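Lists > Brengate Tea Circle > Archive > Thread

This site uses cookies to keep you signed in. Accept or change settings

Subject: Re: Bitter oolong at the second infusion
Date: 11/3/24

On the Brengate list a member wrote:

> My rolled oolong is good in the first cup and then very bitter in
> the second. I use boiling water both times and wait three minutes.
> Is it the leaf, or is it me? I bought it at Papadakis in April.

Dear all,

I have the same tea, also from Papadakis, and I had the same trouble until I changed the amounts. I do not think the leaf is bad. Three minutes is fine for the first infusion, when the leaves are still closed. In the second they are already open and give everything very fast -- for me 70 seconds is enough.

Please also check how much leaf you use. I take 4 grams for a small pot of 480 ml. With more than this it becomes strong and the flower smell goes away.
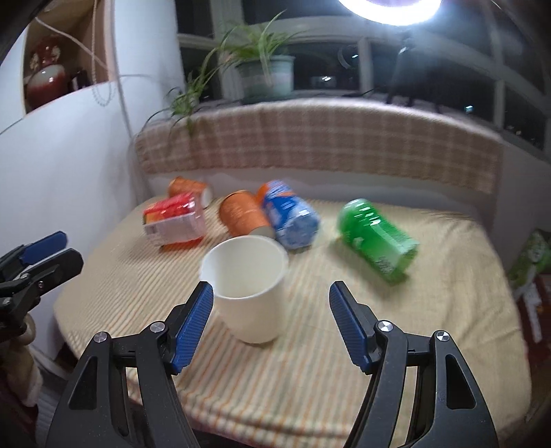

Plain white paper cup, standing on the table.

About cups I have changed my opinion. I used to say that only porcelain is correct, and I wrote this on the list more than once. For comparing two infusions a paper cup does the work if you rinse it first with hot water. Without the rinse I taste the paper, mostly in light teas. For black tea I do not notice it.

The water matters too. In Heseck, where I lived before, it was very hard and all my oolong tasted flat. Here in Reder it is softer, and the bitter side comes out sooner. If your water is soft, please try it a little cooler for the second infusion and write to us what you find.

One question from me: does anybody keep the wet leaves overnight for a cold infusion? I have read opposite advice.

With kind regards from Reder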